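4. Booking your van and entering your inventory

Before you start, have both addresses ready and know which floor each one is on. You can save a half-finished booking in Barnia and come back to it later.

1. Sign in and choose New Move.
2. Enter the collection address, then the delivery address. Use full postcodes.
3. Pick a moving date. Dates shown in grey are already taken.
4. Open the Inventory tab and add your items room by room. Each room can hold up to 200 items.
5. For boxed goods, choose a box size and type in the number of boxes.
6. Mark anything heavy or awkward as Trolley - the crew will then bring one with them.

Note: Saved bookings made before 1 Oct 2019 use the old box sizes. Open the booking and press Update before you confirm.

Caution: Do not list gas bottles, paint or petrol. The crew will not load them.

7. Set the cover level for the whole move. The choices are 500 and 800 pounds per item. Anything worth more must be entered on its own line under Valuables.
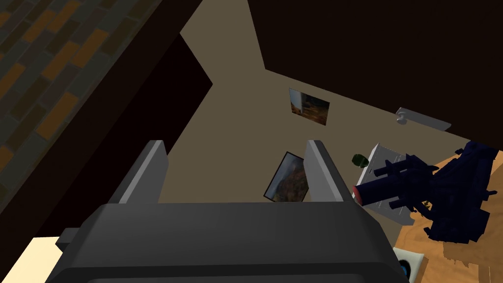 8. Check the summary page. If the volume is shown in red, go back to step 4 and remove items, or choose the larger van.
9. Press Confirm. You will get 2 emails, one with the booking and one with the crew's arrival time.

To change the date after confirming, see section 5.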